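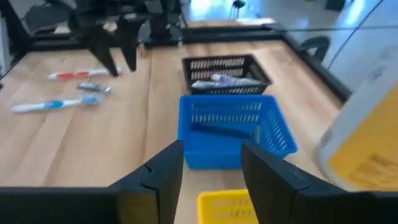

Re: [stumov-house] bathroom baskets, again

On Tuesday a housemate wrote:
> Can we please agree on a system? I opened one basket for toothpaste and
> found a comb, two dead batteries and a Claltico receipt for 129. Also I
> vote one color per floor. Black can be for guests.

Seconded, mostly. One color per floor works until you remember we have 3 floors and own two black ones. I suggest the wide black one goes to the top floor, who have the most stuff and the least shame.

My proposal is that toothbrushes and toothpaste get separate baskets. I know they are used together. So are forks and soup, at your end of the hall, and we still have drawers. Anything left lying on the table by 23:00 goes in the nearest basket – no appeals. If you have a brush with a red grip, please claim it on the list.

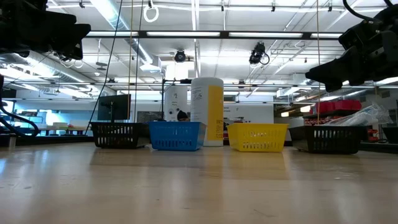
The row as it stands: black, blue, yellow, black.

The tall white container stays behind the blue and yellow ones for now. It doesn't fit in anything and I am not buying a fifth basket for it.

On the receipt: it's mine, I need it for the Sekotum refund, and I would like it back. You can keep the batteries.

Replies to the list, please. The note on the fridge got a reply in mustard last time.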